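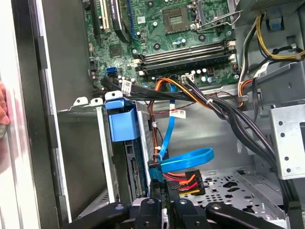
What should a person take out first from an old desktop computer?

The power cable from the wall, and after that the hard drive. I wrote this on the first page of my notebook when I began at Pondstead, and I still read it before I open a case.

## 11/4/19

I will try to write down this day in a good order, although it did not happen in a good order.

I came early and made tea. Cempaka Wijaya was already at the front desk with the list from Witska. They are giving us their old office computers, and in return they want a paper for every hard drive, saying that it was taken out and erased. The paper must have the drive's serial number on it, written by hand, and I don't like my handwriting in English numbers. My sevens look like ones. Cempaka told me to put a small line through the seven as we both learned it in school, and if Witska complains she will talk to them.

The one I worked on is number 127 in our book. Slamet Simanjuntak opened it last week and wrote only "board ok?" next to the number. I have asked him before what the question mark means. It means he went to lunch.

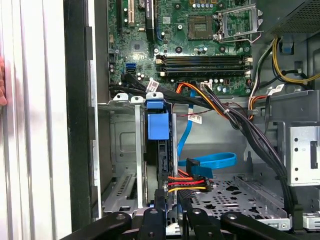

My plan for number 127 was to decide if the board should be kept for another computer or go in the box for recycling. Farzad Golestani always says to keep, and I always say to recycle, so usually we have to talk for a long time. He wants to look at the processor socket with the big magnifying glass before he decides, because one bent contact is enough to make the whole board useless. With no processor in the socket and the metal bracket standing open beside it, the contacts are easy to look at, but they are also easy to hurt. I kept my sleeve away from them the whole time. I would like to find a plastic cover for it. We had a bag of these covers in February and now I can't find it, and I looked in all the drawers, also in the one with the broken handle.

The memory was another matter. The slots are all empty, and nobody wrote in the book where the memory went. I asked Slamet by message. He answered after one hour with a thumb. I don't know what to do with a thumb, so I wrote "memory not found" and my initials.

I also want to remember how I felt about the cables. When I started this work I was afraid of them. I thought each one had a secret reason, and if I touched the wrong one, everything would be finished. Now I follow a cable with my finger from one end to the other end, and I say the color quietly in my own language, and then I know where it goes. Juwita Entili heard me doing it and asked if I was praying. I said a little bit.

For lunch I had rice and the egg from yesterday. Cempaka gave me half of her orange. We talked about her brother's wedding, for which she must buy a dress in a green that she hates.

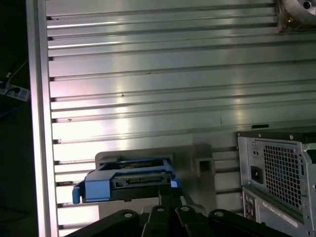 Is it better to keep a drive in its plastic caddy, or to take it out?

Better to keep it in the caddy until the moment of erasing. The drive is easier to hold this way, and the connectors don't get knocked on the table.

I know this from my own mistake. In my first month I took a drive out of its caddy to clean the dust, and I put it down too hard. It was a drive of 470 gigabytes or something similar, and it made a ticking sound ever after. Farzad was kind about it, but I still think of the sound.

The blue caddies are my favorite. I can see them at once between all the gray metal, and the color makes the room a little more friendly. When a computer is too old to be sold, I ask if the caddy can stay in our parts shelf. Farzad says yes to this of course.

In the afternoon a man telephoned from Millen about the price of one finished computer. He wanted it for his daughter who studies. I told him I am not the person for prices, but I talked with him for quite long about whether she needs a big screen. My telephone English is getting better. I did not ask him to repeat even once.
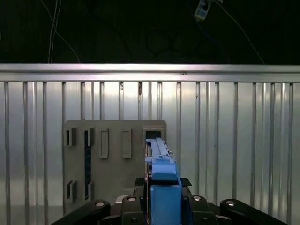 ## For tomorrow

- Ask Farzad about the board of number 127, and write his answer in the book with full words.
- Find the bag of socket covers. Maybe Juwita moved it when she cleaned the shelf.
- Copy the serial number again with the line through the seven.
- Slamet: where is the memory? Ask by voice.
- Buy tea. The box from Setiawan is nearly empty and I am the one who drinks most of it.
- Call Mother before she goes to sleep, so not later than four o'clock here.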